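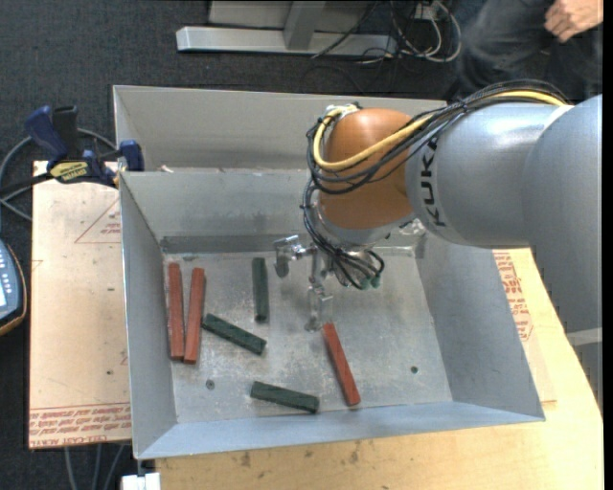 Steel is loud, we got told at the midterm review, and anything you put in a bin with slanted sides is going to end up in the middle, so why not just use a cardboard box and save the money. Fair comment. We kept the bin anyway, and this report is partly our answer to it.

Dristwood project, final report, block storage part

What we were asked to do

Find a way to keep the red and green blocks so the colors can be told apart fast and people stop leaving them all over the tables in Plekgate. Budget was small. We had until December.

Bins

Three kinds looked at. Cardboard, plastic tub, open sheet metal. Cardboard went soft at the corners in the first 2 weeks. The tub had straight sides and was deep for its width, so hands blocked the view when reaching in. The metal one (Homon, grey, open top) has high walls that lean outward, so you can see most of the floor from a chair. Won on that. Lost on noise.

It sits on the light wood table and not the floor. We tried the carpet first, everyone had to bend down, moved it the same day.

Blocks

Rectangular, all from the same batch. Red and dark green. The red is easy against grey metal. The green is not, esp. late in the afternoon when the window side gets dim. We should of ordered a lighter green. Sotiropoulos had one in the catalog but we had already paid.

Test

Each person put blocks in the bin, then picked out one color and laid it on the table. 20 tries per person, half red half green. Timed by phone. Times were written on the shared sheet and one column got overwritten, see Problems.

Median for red was 15 seconds, for green 16. Smaller gap than we expected. People complained more about green then the times would suggest, so maybe it's annoying more than slow. Did not measure annoying.

Sliding to the middle: yes if you drop them against a wall. If you set them down flat they stay put. We left gaps between blocks on purpose, packed tight against each other they're hard to get fingers around.

Noise: a felt sheet on the floor of the bin helped a lot but blocks dragged it and it bunched up. Took it out. Cork might be better, not tried.

Problems

- Overwritten column. Redone with the same people, so they had practice by then. Probably makes the green times look better.
- Bin shows smudges. Wiping it is now on the end of day list.
- No divider tested. Ran out of time.

If somebody picks this up

Try a divider first, then cork. Lighter green. Keep the bin on the table. The timing sheet is in the Dristwood folder, second tab, ignore the first tab, it's the old column headings.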